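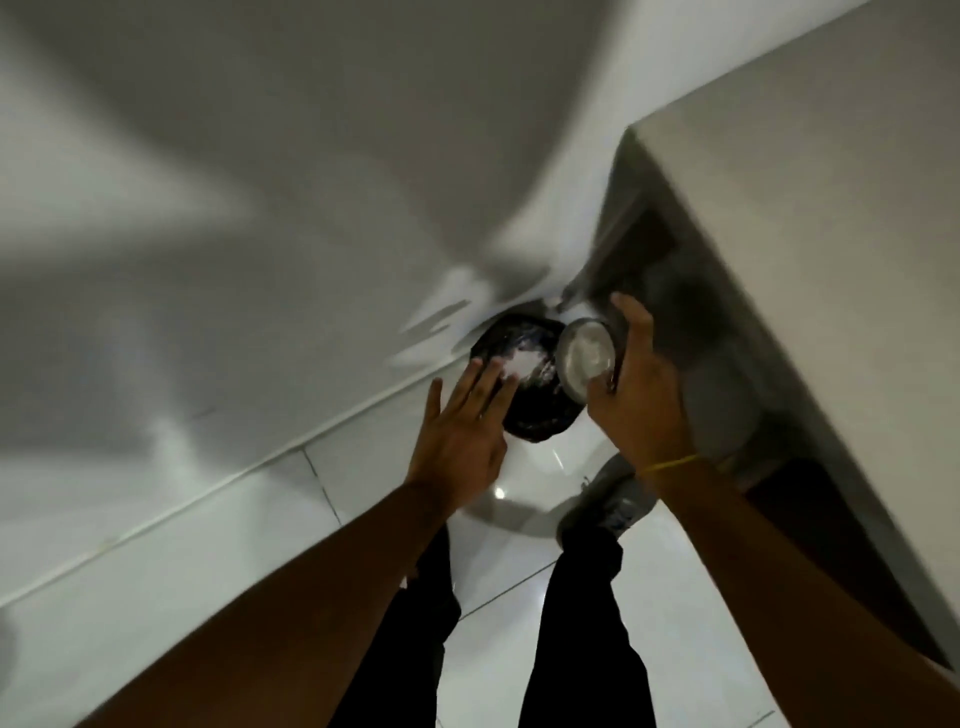

clem_partington
Basin drain in the washroom is weeping again, second time since May. Pedestal basin, hardly any room under it, you're working by feel half the time. The drip is where the bowl meets the outlet, not at the trap. Tightening did zip. So now there's a black plastic bag bunched around the outlet and the white stuff is getting pushed in from a steel lid or dish, becuase a tub won't fit up there. Some of it ends up on the front of the bag. Also torn white bits stuck on the ceramic up to the left of the drain. Old label? Old repair? Do I need those off before doing it properly? Landlord's plumber can't come till next month.

brurkow_bill
What's the white stuff? Plaster, putty, grout? Makes a big difference.

clem_partington
Tub came with the building, label's gone. Sets hard. Smells like nothing.

brurkow_bill
Then I'd stop. If it sets hard and it's not made for wet, it'll crack the first time somebody leans on the basin. Take the outlet off, clean it, new rubber washer, bead of silicone on the ceramic side. 48 hours before anyone runs the tap. Done.

Flynn Mahuika
Disagree a bit. Taking the outlet off on an older basin is how you end up buying a basin. Ask me how I know. If it's only a drip, a wrap plus filler gets you to next month fine. Bucket under it and check it every morning.

brurkow_bill
A bag isn't a wrap. Water gets inside the bag and sits there and you don't see it. At least use self-fusing tape.

Flynn Mahuika
Yeah ok, tape is better. Still wouldn't unscrew anything.

sinkhole44
Re the torn bits - get them off either way. Nothing sticks to paper. Warm water and a plastic scraper, 5 minutes. No metal blade on the glaze.

clem_partington
Scraper, good. Have one. Tape I'd have to order. Is a 500 ml tub of sanitary silicone silly for one basin? Shop only has the big one or the tiny one that's the same price.

sinkhole44
Tiny one. It goes off once it's open.

Flynn Mahuika
Get the big one and decant, I do it with everything.

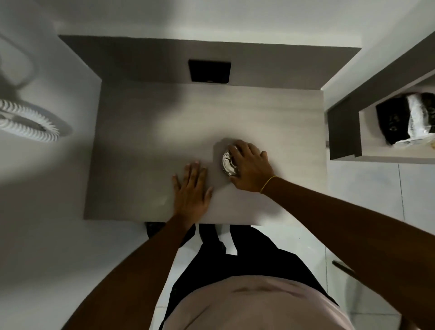

Fuvari Workshops - Building Upkeep Team

clem_partington
Update, moved over to the desk for the small stuff. Flynn, on decanting: small round glass jar, shiny metal lid, that kind of thing? Have one right here. Or does the lid seize up on you?

Flynn Mahuika
Lid seizes unless you wipe the thread. Bit of vaseline on it. Works for putty. I should of said putty, not silicone, sorry.

brurkow_bill
Silicone in a jar will skin over by dinner. Please don't.

clem_partington
OK no silicone in jars. Plenty more bags on the shelf by the desk, black and clear both, so if I do need another stopgap would clear be smarter? At least I'd see water collecting.

brurkow_bill
Clear, yes. Still a bad idea but a less bad one.

sinkhole44
Can you drag the fan over and dry the joint first? Whatever you pick, it needs a bone dry surface. Tap off overnight, fan on low.

clem_partington
Fan's a standing one, cord might not reach the washroom. Will try. Plan so far: scrape, dry, tape when it shows up. Not unscrewing.

brurkow_bill
Your basin. Turn off the supply before you scrape anyway, and put a note on the tap.

Flynn Mahuika
Two notes. People don't read the first one.

clem_partington
Tape ordered, Tuver brand, only one they had. Will post when it's on.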